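The Arm at the End of the Bench

On the second floor of a former button factory on Plistasgate, past the lathe and the shelf of orphaned bicycle parts, there is a bench that members of the shared workshop have learned to walk around. It belongs, for as long as the other members will put up with it, to Lăcrămioara Roman and Ott Pärn, who have spent most of their free evenings since November building a robot arm that can handle laundry.

They call it Norine. Lăcrămioara had an aunt by that name who ironed everything, including dish towels, and she says it seemed only right. The aunt is still living and has been told, and her one comment was that she hoped it would learn to do collars.

I should say at the start that neither of them builds robots for a living. Lăcrămioara teaches middle school music, and Ott repairs elevators, a job he loves and will talk about for as long as you let him (I let him for most of an afternoon, and I don't regret a minute of it). They met over a broken band saw at the workshop and got to talking about chores. He hates folding. She hates folding. By the end of that evening they had a sketch on the back of a parts receipt, and it's still pinned over the bench with a coffee ring through the middle of it.

The first arm they made was too heavy for its own shoulder. It would rise up in a stately sort of way, hold for a moment, and then sink back down to the bench like a tired dog. The second was lighter and much too fast, and it once threw a sock into the paint cabinet. Norine is the third, and she has been given better motors, a slower temper and a small camera at the wrist, so that whatever the fingers are reaching for, she gets a close look at it.

Cloth, Ott explained to me, is about the worst thing you could ask a machine to pick up. A coffee mug stays the shape of a coffee mug. A cloth is a different shape every time you let go of it, and it hides its own corners. So they began with the small stuff, microfiber cleaning cloths mostly, and they've stayed with it a good deal longer than either of them planned.

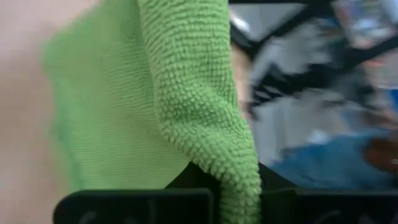 The fingers were their own long story. The early ones were hard and slick, and fabric slid right out from between them. Ott tried rubber bands, then bicycle tube, then a strip cut from an old garden glove, and each of these worked nicely for a day or so and then began to peel. What finally helped was making the pads wider and squeezing less - a thing Lăcrămioara had been suggesting for weeks, as she mentioned to me twice while he was in the room and once when he wasn't.

She keeps the notebook. Every try gets a line, with the kind of cloth, where it was grabbed and how it ended. On 2/15/26 she wrote down number 489, and next to it, in her careful teacher's handwriting, "held, then thought better of it." There are a lot of entries like that one. Her students have asked to come and see, and she has promised them a visit once Norine can be trusted near other people's sleeves.

The next job is letting go neatly, and that needs new code for the wrist and probably another evening or two of arguing. Ott would like to move on to T-shirts by summer. Lăcrămioara would like him to sweep up under the bench first, and when I left he was looking for the broom.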